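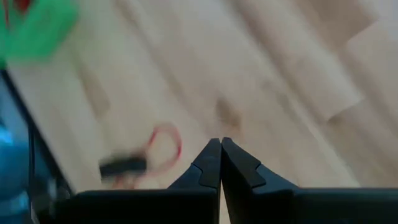
Grasdale Country Briefings: Energy and Foreign Policy Series

Grasdale publishes printed and digital briefings on how governments use energy deals, trade terms and summit diplomacy to manage their neighbors. The series is written for importers, port operators, university libraries and anyone who has to follow a region without living in it.

Current title: Pipelines and Transit Fees in Landlocked States

The current briefing runs to 121 pages and covers 38 bilateral agreements on gas, power and fuel transit. Each agreement gets a plain summary: who signed, what moves across the border, who pays for upkeep and what happens if one side stops paying. The longer chapters deal with arbitration, currency clauses and the way transit fees show up in national budgets.

Hollis Zamora wrote the main text. Purificación Requena edited the maps and the treaty tables.

What you get

Print edition, paperback, with fold-out regional map
Digital edition, searchable, with the treaty tables as a separate spreadsheet
2 updates during the subscription year, sent to all subscribers
Index by country, by ministry and by type of agreement

The print edition ships flat. The map is bound in at the back and is not sold separately.

Editions and licenses

Single reader: one print copy and one download.
Office: one print copy and downloads for up to 3 named readers at the same address.
Library: print copy plus on-site access for all cardholders. Remote access needs the Plolari add-on, which is billed yearly.

Licenses can be moved up a level at any time – you pay the difference for the months that are left. They can't be moved down until renewal.

Reader comments

Most of the comments we receive are on the treaty tables, and several changes in this edition started there. The fee column now shows the currency named in the agreement, with the converted amount next to it. Agreements that were signed but never ratified are marked in the first column.
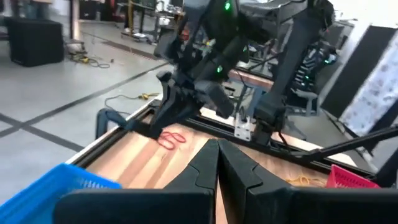 Yusof wrote to say that the arbitration chapter was the part his office used most, and that he would like the next edition to list cases that were settled before a hearing. He also found the summaries of the older power-sharing agreements too short, and asked for the renewal dates to be moved into the main table.

The renewal dates will move in the next update. Settled cases are harder to cover – many of the terms are never published – but those with a public record will be added.

Ordering

Orders placed before noon are packed the same day at our Sarnitz warehouse. Digital editions are sent by email once payment clears. The next update is due in May and is included in all current subscriptions.

Print copies can be returned unused within the period shown on the invoice. Downloads can't be returned once opened.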